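We use cookies to remember your settings and to see which pages are read most. Accept / Manage choices

Search this site
Type a word, e.g. drums
Go

What does a bass guitar do?

When you listen to a song by a band, you usually notice the singer first. Next you might notice the drums or a loud guitar. The bass guitar is often the part you notice last, but you would soon miss it if it stopped.

A bass guitar looks like an ordinary electric guitar with a longer neck. Most have four strings, and the strings are much thicker. Thick, long strings move more slowly than thin, short ones when you pluck them, and slow movement makes a low sound.

High and low

Sounds are made by things shaking quickly back and forth. This shaking is called vibration. If something shakes very fast, you hear a high note, like a whistle. If it shakes more slowly, you hear a low note, like a lorry rumbling past.

You can try this with a rubber band. Stretch it over an empty box and pluck it. Now pull it tighter and pluck it again. The note goes up. A bass player tunes the strings in the same way, by turning a peg at the end of the neck to make each string tighter or looser.

To play different notes, the player presses a string down against the neck with one hand. This makes the part of the string that can move shorter, so the note gets higher. The other hand does the plucking. Some players use their fingers and some use a small flat piece of plastic called a plectrum, or pick.

Working with the drummer

The bass player and the drummer are together called the rhythm section. They keep the song steady so that everyone else knows where they are. If you tap your foot to a song, you are probably tapping along with them. 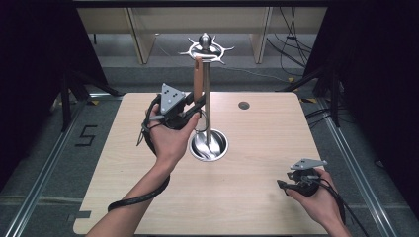
Bilora Young Readers: Music — Issue 14, page 2

Listen for the bass drum, the big one that goes "boom". The bass guitar often plays at the same moment. The two sounds join up and feel like one.

The bass also helps the singer. Most songs are built on chords, and a chord is a group of notes played together. The bass often plays the most important note of each chord, called the root. When the chord changes, the bass moves to a new root, and the song seems to go somewhere new.

Why does it need an amplifier?

An electric bass is very quiet on its own. Under the strings there are small parts called pickups, which have magnets in them. When a metal string moves above a pickup, it makes a tiny electrical signal. The signal travels down a lead to the amplifier, which makes it stronger. The speaker then turns it back into sound.

Before electric basses were common, many bands used a double bass. This is a very large wooden instrument that stands on the floor, and it is hard to carry on a bus. You can still hear it in jazz bands and orchestras.

A bass player's day

Kenneth Dagdag plays bass in a band called Flurkberg and teaches at the music club in Derthorpe. He began lessons in January 2000, when he was 14.

"My first bass was too heavy for me, so I sat down to practise," he says. "I still tell beginners to sit down."

Before a concert he tunes all four strings, checks his lead and plays a few slow notes with the drummer. Flurkberg's longest concert so far had 70 people in the audience and went on for two hours. His fingertips were sore when he began learning, but the skin grew harder with practice.

Try it yourself

Choose a song you know well. Play it once and follow only the singer. Play it again and listen for the lowest sound that has a tune. Hum along with it if you can. It is easier with headphones, but keep the volume low — loud music can hurt your ears.

Words to know

Amplifier: a machine that makes an electrical signal stronger.
Chord: a group of notes played together.
Pickup: the part of an electric guitar or bass that senses the strings moving.
Root: the note a chord is named after.

Page updated 26/10/2023

More to read
How does a drum kit work?
What is a chorus?
Why do singers warm up?
Inside the Deligiannis recording studio
Keyboards, pianos and organs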